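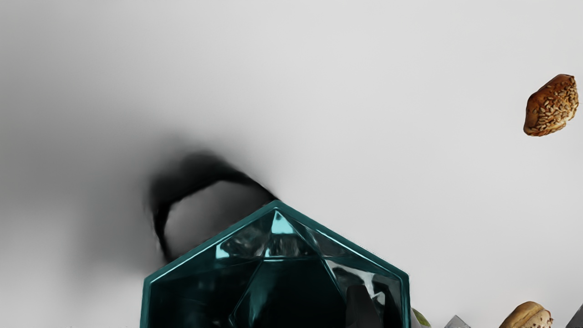 Moisture Loss and Salt Uptake in Dry-Cured Pork Loin at Two Salt Levels

Project report, Food Processing Laboratory
2 March 2018

1. Background

Dry curing lowers the water content of meat and raises its salt content until spoilage organisms can no longer grow well. Most student work in this laboratory has dealt with brined products, where the salt concentration outside the meat is known at all times. In dry curing the surface concentration changes as liquid is drawn out and drains away, so the final salt content is harder to predict from the recipe alone.

The project compared two salt levels on pork loin, using the equilibrium method. In this method the salt is weighed as a percentage of the meat and the piece is sealed in a bag, so that all of the salt stays in contact with the meat. The question was whether a loin cured at the lower level would reach the same weight loss in the same drying time as one cured at the higher level.

2. Materials

Boneless pork loin was bought from Kukley, a wholesale butcher, as a single piece of 3000 g after trimming. It was divided crosswise into four portions. The fat cap was left on, trimmed to an even thickness. The center portions were leaner than the end portions, and one center and one end portion were assigned to each treatment.

The salt was plain fine-grained salt without iodine. A commercial curing mix from Plurnetti was added to both treatments at the rate printed on the package. Its own salt content was subtracted from the plain salt so that the totals would match the plan. Black pepper was the only spice used. Sugar was left out, as it would have added a second dissolved solid to the calculations.

3. Method

3.1 Curing

Treatment A received 2 percent total salt by weight of meat. Treatment B received 3 percent. The salt and curing mix were rubbed over all surfaces, and any that fell off was collected and put into the bag with the portion. The bags were vacuum sealed and laid flat in the cold room at 3 °C for 11 days. They were turned once a day. One bag in treatment B lost its seal and was resealed the same morning - the liquid in it was kept.

3.2 Drying

After curing, each portion was wiped with a paper towel, weighed, tied and hung in the drying cabinet. The cabinet belongs to the Bronudside teaching kitchen and is shared with the cheese course. It was set to 13 °C and 75 percent relative humidity. The portions were hung so that none touched another or the wall.

Weights were taken every second day on the same balance. The target was a loss of 30 percent of the weight recorded before curing.

3.3 Salt determination

A slice was taken from the middle of each portion at the end of drying. The outer ring and the core were separated with a knife, chopped, and extracted in hot distilled water. Chloride was titrated with silver nitrate. The procedure follows the handout by Ó Ceallaigh used in the second-year course, with the sample size doubled.

4. Results

The heaviest portion, an end piece in treatment B, weighed 665 g after curing and drying. Both treatment B portions reached the target loss before the treatment A portions did. Within each treatment the end piece dried more slowly than the center piece, which fits its thicker fat cover.

Salt in the outer ring and in the core agreed closely in treatment B. In treatment A the core was slightly lower than the ring in the end piece only. Final salt content was higher than the starting percentage in all portions, as expected when water leaves and salt does not.

Surface mold appeared on one treatment A portion in the last week of February. It was white and dry, and was wiped off with vinegar. It did not return.

5. Discussion

The faster drying of treatment B can be explained in part by the larger amount of liquid released in the bag. Those portions entered the cabinet lighter and had less water left to lose. Drying rate inside the cabinet differed much less between treatments than total time did.

Humidity in the cabinet was not steady. The door was opened for cheese work at irregular times, and the recorder showed short drops after each opening. All portions were exposed to the same drops, so the comparison should still hold, but the drying times should not be used to plan production elsewhere.

Two portions per treatment is too few for a statistical test, and none was attempted. The difference between center and end pieces was as large as the difference between treatments in some readings. A repeat should use center pieces only, cut to equal thickness - weight alone was a poor basis for matching.

6. Further work

Water activity was not measured because the meter was out for calibration. It should be included in any repeat, as weight loss is only an indirect guide to stability. The remaining slices have been vacuum packed and are stored in the cold room, lower shelf, labeled by treatment and position.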